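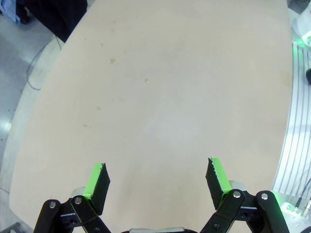

Farzana Bandara wrote in to ask whether coffee rings on a pale table can be shifted without taking the finish off with them. They usually can, if you start with the mildest thing and work up.

What you need: two soft cloths, washing-up liquid, bicarbonate of soda and a bowl with 340 ml of warm water.

Step 1. Clear the table and wipe off crumbs with a dry cloth. Grit left behind will scratch.
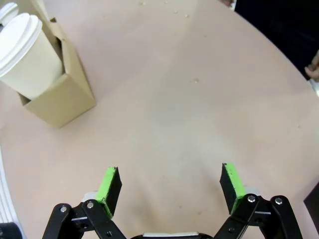 A large round top: start at the edge and work inwards.

Step 2. Put two drops of washing-up liquid in the water. Wring the cloth out well – it should be damp, no more – and wipe the whole top, then dry it.

Step 3. For any mark still showing, mix a teaspoon of bicarbonate with a little water to make a paste. Try it on the underside first. Dab it on, leave it for around 40 seconds and wipe off with a light hand. Repeat once if needed. Don't use a scouring pad. 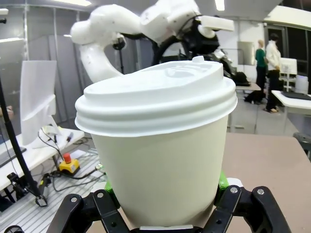
Paper cup with a plastic lid. Drips can run down the side and leave a ring.

Step 4. Rinse with a clean damp cloth and buff dry. Dried bicarbonate leaves a white haze, so go over it twice. 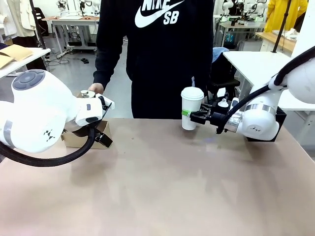 Bare wood is another matter. Water raises the grain, and a stain that has soaked in may need light sanding and a fresh coat of oil. I use Barua table oil and leave it overnight before putting anything back.

For sticky patches left by tape or labels, rub in a drop of cooking oil, wait five minutes and go back to step 2.

Last updated October 3, 2025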